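Sharada Thampi
Okay, a thread! I moved my everyday laptop from a big do-everything desktop to a plain tiling window manager this September and I have been having so much fun with it that I need to write some of it down before I forget what was hard.

Sharada Thampi
Background first. The laptop is old (8 GB of memory, a fan that has opinions) and it runs Debian stable. I'd been on the same full desktop for years. Nothing was broken. I just kept seeing other people's setups where every window snaps into place and I got curious – that's the whole origin story.

Sharada Thampi
I picked Sway. It's the Wayland one that reads i3 config files almost word for word, and I had a half-finished i3 config from a summer years ago that I never used in earnest. I copied it over, changed four lines, logged in, and had a working desktop. Four lines! I was ready to lose a weekend.

Sharada Thampi
First thing you see after logging in is nothing. A gray background and a bar. No icons, no menu. If you don't know that Super+Enter opens a terminal you will sit there for a while. Print the default keys, or put them on your phone, before you log out of your old desktop. I did not, and I ended up reading the man page from a text console.

Sharada Thampi
The default terminal in the config is foot, and I'd never tried it. It opens so fast that I thought it had been running already. I kept it. The scrollback is set to 1000 lines out of the box and I raised mine to 3000, which is plenty for a build log.

Sharada Thampi
Things that worked right away with no poking: Wi-Fi (NetworkManager was already there, so nmtui in a terminal and done), sound, the external monitor, suspend when I close the lid. I had written the external monitor down as the thing most likely to send me back. Plugged it in, it lit up, workspace 2 was sitting on it.

Sharada Thampi
Things that needed poking: brightness keys, volume keys, screen locking, notifications, screenshots. On a full desktop all of these come along and you never think about who is doing the work. With Sway you pick each piece. brightnessctl for the backlight, wpctl for volume, swaylock, mako, grim plus slurp. Each one is a line or two in the config.

Sharada Thampi
I ended up loving that part. I know what every process in my session is for now. I can run ps and read down the list and there isn't a stranger in it. Before, I'd see some indexer eating a core and have to go look up what it was and which package had brought it in.

Sharada Thampi
Memory, for those who asked in my replies: a fresh login with one terminal open sits well under what the old desktop took. I'm not going to post a big table, my measuring was not scientific at all. The browser eats whatever you save anyway :)

Sharada Thampi
Now display scaling. The laptop panel is an ordinary one but the external is dense, and I want them at different sizes. In Sway it's one line per output: output name, scale, number. Native Wayland programs look perfect on both. Programs going through XWayland look a little soft on the dense screen. For me that's one music player and one old diagram tool, and I can live with it.

Sharada Thampi
One tip on output names. Don't use DP-1 or whatever it says the day you write the config, it can change with the dock. Run swaymsg -t get_outputs and use the long string with make, model and serial in it. Sowmya Pai told me this after I complained twice in one evening that my layout had flipped, and it has not flipped again.

Sharada Thampi
Keyboard layouts! I type in English and Malayalam and I was bracing for this one. The input block takes xkb_layout with both layouts in a comma list and xkb_options for the toggle key. Two lines. For the phonetic kind of typing you still want fcitx5 or ibus, and fcitx5 behaved well in foot and in Firefox. In one Electron program it wouldn't come up until I started that program with the Wayland flag for input methods.

Sharada Thampi
My config is in a git repo now and I name the machines in it so I can keep per-machine bits in separate files. The laptop is howlader and the desktop in the back room is parkitz. The main config ends with an include line for a folder named after the host. Same repo on both, and only the outputs and the touchpad settings differ.

Sharada Thampi
The folder trick: "include ~/.config/sway/hosts/$(hostname)/*". Sway expands that the way a shell would. I went looking for some clever templating tool first and spent an hour comparing three of them. It's right there in man 5 sway.

Sharada Thampi
Okay, the bar. The built-in swaybar is fine, it runs any script that prints lines. Mine was a ten-line shell loop: date, battery, volume, network. It ran for two weeks and I only replaced it when I wanted to click on things. Waybar now, with most of the modules deleted. The default Waybar config shows you everything it can do and it's a lot.

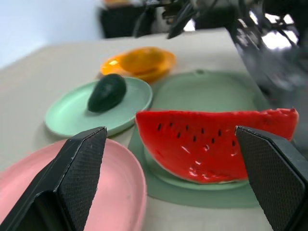
Kavitha Pillai
Did you start Waybar from the Sway config or as a systemd user service? Mine kept doubling up every time I reloaded, two bars stacked on top of each other, and I gave up and went back to swaybar.

Sharada Thampi
@Kavitha Pillai From the config! I bet you have it under exec_always. That runs again on every reload, so you get a second copy. Put it in the bar block as swaybar_command waybar, and Sway will look after it for you. I had the same two bars on my first night.

Sharada Thampi
The user service way is good too, and I've since moved mako and swayidle over to it. You need a session target that Sway starts once it's up, and you need to import WAYLAND_DISPLAY into the user environment or the services come up blind and quit. After that, logs go to the journal and a crashed notifier comes back by itself. Lovely.

Sharada Thampi
Screen sharing, the one everybody warned me about. Install xdg-desktop-portal-wlr, make sure PipeWire is running, and make sure XDG_CURRENT_DESKTOP is set to sway and imported the same way as above. I could share a whole screen in a browser call after that. Sharing a single window did not work for me on the version in stable, so I move what I want to show to its own workspace on the external and share that output.

Sharada Thampi
What I miss: the graphical printer setup (the CUPS page in a browser does the job but it looks like it always did), and dragging files onto things. I still have a file manager, I just keep forgetting it's open on workspace 7.

Sharada Thampi
What I don't miss: moving windows around with a mouse. I had no idea how much of my day went to that. Now it's Super+number and my hands stay put. The scratchpad is the other big one. I keep a terminal with my notes in it, Super+minus and it drops in over whatever I'm doing, same key and it's gone again.

Sharada Thampi
If you want to try it, you don't have to remove anything. Install sway next to what you have and pick it from the session menu on the login screen. If you hate it, log out and pick the old one. I went back and forth for the first few days whenever I had a call coming up.

Sharada Thampi
Next on my list is getting parkitz to lock properly when the monitor goes to sleep – right now swayidle turns the screen off and the lock shows up a second after it wakes. I think I have the timeouts in the wrong order. Will add to this thread when I've sorted it out, and if you have a swayidle line you're happy with, please post it!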